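18 May 2020

Gorazd asked me again this morning when the rules will be ready. I told him they are ready since December, only they are not good. He laughed, but I meant it seriously. The paper we call the Semau sheet has seven rules on it, and I believe we break two of them every day without noticing. So today I decided to sit with my own rules and be strict with them.

The first rule says: check the markers before you pick up the grippers. It is a fine rule, but what does "check" mean? Mavis wipes each printed face with a dry cloth and looks at the corners. Ignacio looks from one meter away and says "okay." Both of them write a tick in the same box. When I read the ticks in the evening I cannot tell which kind of check it was. I changed the sentence. Now it says: wipe each face, look at each corner, and if one corner is lifting, the gripper goes back on the shelf and someone else's name goes next to it in the book. It is longer, and Ignacio will complain about that.

The second rule I changed is about the hands. In the old version I wrote "move naturally." Gwenllian asked me last week, very politely, how a person moves naturally after somebody has told her to. I had no answer then. I thought about it while I was washing the dishes, and I think the rule should speak about speed and about what the fingers do at the moment before they close. Come to the object with the fingers already open. Stop. Then close. No grabbing on the way. When the person hurries, the robot that learns from her will hurry also, and it does not have her good sense to save the glass.
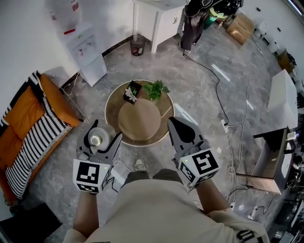
4 min read

Glass is the rule I care about most, and also the one where I was too soft. In the sheet it was only: "be careful with breakable things." My mother could have written this. For the side table we need something better, because the table is round and a small glass thing can sit very near to the edge before anybody feels it is dangerous. I wrote three versions. The one I kept says that a glass object must be put down one hand's width from any edge, and that the second gripper stays away until the first one has let go. Bheki read it over my shoulder and asked, whose hand? A good question. I have small hands and he has very large ones. We will mark it with a strip of tape on the table, and then it is nobody's hand.

About the plants on the lower tier we did not agree. Gorazd wants all living things out of the room, as the Rulier people do in their guide. I am against it. People have plants in their homes, and a room where everything has been removed teaches only how to work in such a room. But I admitted that leaves move and that a pot is easy to push with the elbow when you are looking at your fingers. We left it open. I wrote "plants: allowed, discuss again" and I am a little ashamed of this, it is the kind of line I always cross out when other people write it.

Then the cables. This one I take on myself. In the sheet, the cable rule is number six, after the rule about labeling the files! A person who holds a gripper in each hand and looks down at her work sees the floor quite well, it is true, but she is looking at the object and her attention is there. Her foot goes where it wants. White cable on gray marble pattern is not easy to notice even when you search for it. I moved the rule to the first place. No cable between the person and the thing she is going to work on, and power strips against the wall. If a cable must cross, it is taped down flat along its whole length. I also put in that a second person standing in the room should keep to one place during a take, and should say so aloud before walking. Mavis said this is like on a ship. I have never been on a ship, but I liked it.

In the afternoon I wrote to Skosivov to ask how they count a failed take, if they keep it or delete it. We keep ours, with a note. I feel strongly that a dropped object should stay in the set with the word "dropped" on it, and that no one should be made to feel bad for it. When people are afraid of the word they repeat the take until it is pretty, and then from 400 takes we have 400 pretty ones, and I do not believe in them. Bheki agrees with me. Ignacio says he agrees, but he repeats.

One more thing I must remember for tomorrow: the rule about rest. I have written "short pause when tired," and of course a tired person is the last one to know it. Gwenllian suggests that the other person in the room calls the pause, looking at the wrists and the shoulders. I like this better than a timer. I still have to find the right words for it, and my English gets worse after nine in the evening — I wrote "wrest" two times for "rest."

Print the new sheet in large letters. Ask Mavis for the wide tape. Call Tang about the spare fingers.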